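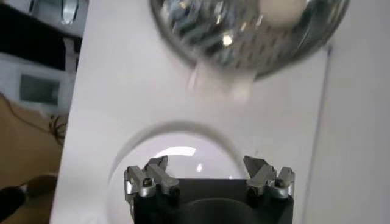
Clear bowl and stainless steel bowl on a white tabletop

Can I melt chocolate in a clear bowl over a pan, or does it have to be steel?
Asked in Kitchen Basics – 424 views

I want to temper dark chocolate for a batch of molds. My recipe says "heatproof bowl" and gives no material. I own a clear bowl with no markings on the base and a steel one of similar width. Last time I used the clear one, the chocolate kept climbing after I took it off the pan. It passed 47 C while I was stirring and I had to start over. Is that the bowl or is it me? Thermometer is a Gimia probe, checked in ice water.

Answer 1 – accepted
Mostly the bowl. Glass conducts heat poorly but a thick glass bowl stores a lot of it, so the wall stays hot and keeps feeding the chocolate after you lift it. Steel is thin and settles much sooner.

With no marking on the base you also can't tell if yours is tempered, borosilicate, ordinary soda-lime glass or clear plastic. I would not put it over steam until you know. Use the steel bowl:

Water in the pan 2 to 3 cm deep, below the base of the bowl.
Bring to a simmer, turn the burner off, then set the bowl on top.
Remove at 42 C and stir. Expect another degree or two.
Wipe the underside dry before you pour.

The melting target for dark is usually 45 to 50 C, so 47 by itself did not ruin anything. You could have cooled it and carried on. Check the range on your own packet – Dostitia 66 percent prints it on the back flap.

Answer 2
Microwave. 15 second bursts, stir every time. Plastic is OK if it says microwave safe. No metal bowl obviously

Answer 3
Agree with the first answer on steel, with one addition. Steel also loses heat fast, so at working temperature (31 to 32 C for dark) it will thicken on you in a cool kitchen. I fold a dish towel under the bowl and give it five seconds over the pan when it drops below 30. See also thread 3828 on seeding, which covers how much unmelted chocolate to hold back.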